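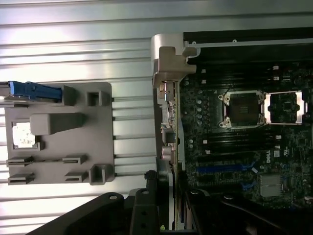
4. Setting up the Rirnholm nursery monitor

4.1 Placing the parent unit and camera

1. Choose a flat shelf or use the wall bracket supplied. Keep the camera and its cord at least 45 inches from any part of the crib.
2. Plug the adapter into the camera first, then into the wall outlet. The light on the base blinks amber.
3. Switch on the parent unit and hold PAIR until it beeps twice. The amber light turns green.
4. Tilt the lens until the whole mattress shows on the parent unit screen.

CAUTION: Strangulation hazard. Never hang the cord over the crib rail or run it behind the mattress.

Note: Range is 354 feet outdoors with a clear line of sight. Brick walls and metal doors shorten it.

4.2 Setting the bedtime timer

1. Press MENU, then select Sleep.
2. Set a start time, such as 6:45 p.m.
3. Pick a sound. Lomomden is steady rain; Brutton is a low hum.
4. Set the fade. The longest fade is 145 minutes.
5. Press OK to save. The moon symbol stays lit while the timer is on.

CAUTION: Keep the sound at level 3 or lower when the camera is within arm's reach of the baby's head.

Note: The timer does not change with daylight saving time. Reset the clock by hand - the saved sound and fade are kept.

4.3 If pairing fails

Error 12: move the units closer together and repeat step 3 of section 4.1.
Error 15: the parent unit battery is low. Charge it fully before trying again.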